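Community Help > Automation and workshop > Good practice

Fixings above a small robot arm – what rules do you follow?

Posted by Dunness

We have a small arm with a two-finger gripper working in a booth at our Brinotside unit. The booth was put together by people who have since moved on, and I've been asked to write the local rules for it before we let more staff use it. I have the arm's manual and our general machinery risk assessment, but neither says much about the booth itself.

What I'm stuck on is everything that is fixed near the arm and isn't part of the arm. We have aluminium rail overhead, a mesh basket hung up high, a light, and cables to various bits. The arm is slow when people are in the room (we cap it at 200 mm/s for teaching) but the programs run faster than that with the door shut.

My questions are whether there is an accepted clearance between the gripper and fixed items, whether anything should be allowed above the working area at all, and how often the fixings ought to be checked. At the moment the only written rule is "keep area tidy", which I don't think would get us very far if something came down.

Taken from the wrist, looking up into the corner:

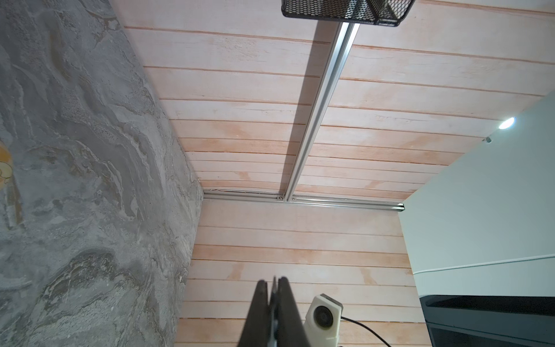 Upper corner of the booth, with the rail joint, the basket and the gripper fingers at the bottom.

The panels are wood plank and the rail is the usual slotted sort. I can get more pictures if they help. The arm carries parts up to 500 g, nothing sharp and nothing hot.

Posted by Rotich

Just put a cage round it and don't let anyone in. That's what we did and we've had no trouble.

Posted by Jadwiga Szulc

A cage keeps people away from the arm. It does nothing about the arm hitting the booth, and that was most of what was asked.

On clearance, you will see 500 mm quoted a lot. That figure is normally about leaving room so a person isn't trapped between the robot and something solid. It applies where someone can get their body into the space while the arm could move. If your door is interlocked properly and there's no way to reach in, you are looking at a different matter, namely how close the arm can safely come to the rail and the panels. Don't copy the number into your rules without saying which of the two you mean. Check the current robot safety standards as well, and the edition dates, as forum posts go stale.

For the fixed items, these are the rules I wrote for the cells I look after. Change them to suit.

Set the software limits so that no part of the arm, the gripper or the largest part it carries can touch a fixed item. Measure from the fingertips with the gripper fully open. People measure from the wrist flange and forget the tool.

Nothing is to be stored above the working area unless it is in a closed container that is itself fixed. I would treat a hanging basket as storage, whatever is or isn't in it. Either move it outside the arm's reach or give it a second means of support, such as a short steel wire to a separate fixing point.

Each rail joint gets a paint mark across the screw head and the rail after tightening. If the mark has split, the screw has turned. In your picture there are two small screws where the rails meet, so that joint is an easy one to mark. Cap any open rail ends while you have the steps out.

Every cable is clipped along its length and kept off the faces the gripper works towards. There's a thin white one running across the white wall, and a black one that curves away from the white housing near the fingers. I can't tell from one view how either is held further along, so go and look at both with the arm at full stretch in that corner. Run it at teaching speed with one hand on the enabling switch.

Anything with a lens or sensor goes on the drawing with its position. If it gets knocked and put back slightly wrong, you need something to check it against.

As for how often, we do a look-over at the start of each shift and a proper check of fixings every month, plus one after any collision however light. The monthly one is signed. Our first sheet had 103 lines and was getting ticked without being read, so in January I cut it down to 2 sides with a blank box for readings – torque, gap, whatever applies. People have to write a number in and so they have to go and look.

Also write down who is allowed to change the software limits. It should be a short list of names and it should be on the door.

Posted by Plidura

Agree with most of that. I'd add that the lighting wants checking too, as a bright light in a corner can upset a camera if you use one for picking. We fitted a diffuser and moved ours back.

Not sure about the steel wire. We used heavy cable ties as the second support on ours and they've been fine.

Posted by Jadwiga Szulc

Please don't use cable ties for that. They go brittle and they have no rating you can put in an assessment for holding something up overhead. Wire and a proper crimp costs very little.

Posted by Dunness

Thanks, that is what I needed. I'll take the basket down for now and mark the joints this week. I hadn't thought about measuring with the gripper open, so the limits will need doing again as well.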